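Open Day at the Priltudby Workshop – Photo Gallery

Gallery | Visits and events | August

We opened the Priltudby workshop to visitors for one day in August. The doors opened at 10 a.m. and the last group went out at 5 p.m., an hour later than planned. By then 300 people had signed the book at the front desk, most of them from the neighborhood, plus two school groups and a party from Vincze who came to look at the new floor layout.

The building is shared by Amotix, which has the ground floor, and Plakero, which rents the long room upstairs. Both had machines running all day. Visitors went through in groups, starting with the conveyor line by the loading door and ending upstairs at the cloth tables, where the seats are.

What was on the program

Ground floor, station 1: conveyor and sorting. Amotix ran cartons down the short line and let visitors change the order from a panel at the side. The line ran until noon, stopped for lunch, and started again at 1:30 p.m. The counter on the panel read 2,042 cartons at closing time, and that figure has been written on the whiteboard next to the door.

Ground floor, station 2: the safety cell. Groups were shown how the fence and the light curtain work, and what happens when someone steps through. Each group got to set it off once. The younger school group asked to do it again and were allowed to.

Upstairs, station 3: cloth handling. Plakero had the arm working with small colored cloths on a tabletop. Cloth is hard for a machine to handle. A box keeps its shape when you pick it up, and a cloth has a different shape every time you put it down. The team talked through how the arm picks a spot to grip, why edges and corners matter, and how much of the work is in choosing where to go before anything moves.

Orange, yellow and green cloths on the table, with the gripper at the orange one.

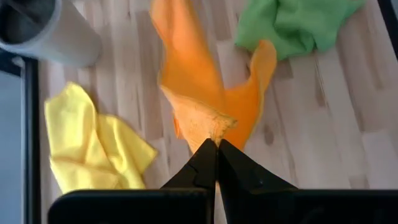 Dagný Bergmann wrote to us afterward that the cloth station was the part her family talked about on the drive home. She had expected something faster, she said, and her son had timed one fold on his watch and then gone home and timed himself doing the laundry. She would like to see a towel next year, or a fitted sheet if anyone is feeling brave.

We have passed that on. Towels are on the list for the winter. Fitted sheets are not on any list at present.

Several people asked at the cloth station whether the arm was being steered by a person. It can be run both ways, and the team switched between the two during the day. When it is steered, the operator sits at the desk by the window and works from a screen. When it runs by itself, someone still stands next to the stop button. The sign on the desk said which mode was on, but the sign was small and we will make a bigger one.

Talks

There were two short talks in the upstairs room, at 11 a.m. and 3 p.m. The first was on how the Amotix line is set up for small orders, with questions at the end. The second was on grippers: two fingers, three fingers, suction cups, and what each is good for. The room holds 50 chairs and both talks were full, with people standing along the back wall. The slides from the second talk can be picked up on paper at the front desk while they last.

Food and parking

Coffee and rolls were in the yard. The rolls ran out before 2 p.m. The lot behind the building has 132 spaces and was full by late morning – next time we will ask the school groups to come by bus and use the side gate.

Lost and found

One child's blue rain jacket, one pair of reading glasses in a brown case, and a bicycle pump. All three are at the front desk. Please come by during working hours and ask.

Next open day

No date has been set. Amotix expects to have the second conveyor in place by then, and Plakero plans to move the cloth tables closer to the stairs so that groups do not have to squeeze past each other. Dates will be posted on the Visits and events page.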